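Sela: Plain Questions on Funds Availability

A small, tidy collection of questions bank staff ask about check holds, paired with answers a teller can read out loud at the window. Put together by Lakshmi Gowda and Sharada Annamalai, and we are so happy to finally have it out in the open!

What's in it

There are 596 question and answer pairs in the main file. Another 168 are kept apart as a test set, so please don't train on those. Every pair has a topic, a difficulty mark from one to four, and a note on which part of Regulation CC the answer leans on. The topics run from next-day items and large deposits to new accounts, redeposited checks and – everyone's favorite – what counts as a business day.

How the questions were gathered

Most came from the training inbox at Elberg, where branch staff write in when a deposit doesn't fit the chart on the wall. We rewrote each one in fresh words and took out names, account details and branch locations. Lakshmi drafted the answers and Sharada checked every one against the rule text, then they swapped for the hard ones (the exception holds took most of October, and we loved nearly every minute of it).
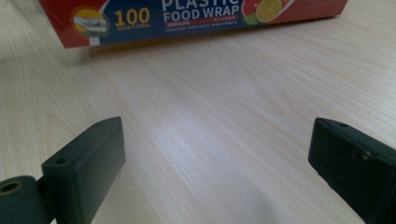
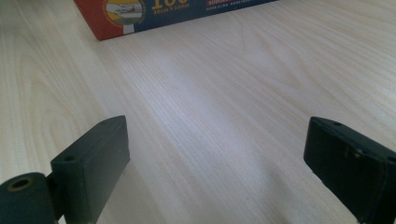
File layout

The main file is pairs.csv, one row per pair, UTF-8, with a header row. Columns are id, topic, level, question, answer, section and reviewed_by. The test set, lokham.csv, has the same columns in the same order. Ids are never reused, so the gaps you'll see are pairs we dropped. Row 511 has a line break inside the answer, which is fine in most readers but will trip up a simple line counter.

Good uses

Staff quizzes, search tools for a compliance desk, checking whether a chatbot mixes up a case-by-case hold with an exception hold (they do this a lot, and it's great fun to catch). Poduval, our little scoring script, compares section references and ignores wording.

Please be careful with

Dollar limits. They get adjusted from time to time, so the answers say "the current threshold" and leave the number to you. State law isn't covered at all, and neither are credit union share drafts beyond a handful of pairs. None of this is legal advice – ask your own counsel before you change a hold policy.

Fixes

Found a wrong section reference? Send it with the id and we'll get to it quickly. We really do enjoy these emails! Last full review was 12th August.

Contact | Terms | Back to top
14 shares | 3 comments
This site uses cookies to remember your settings. Accept | Manage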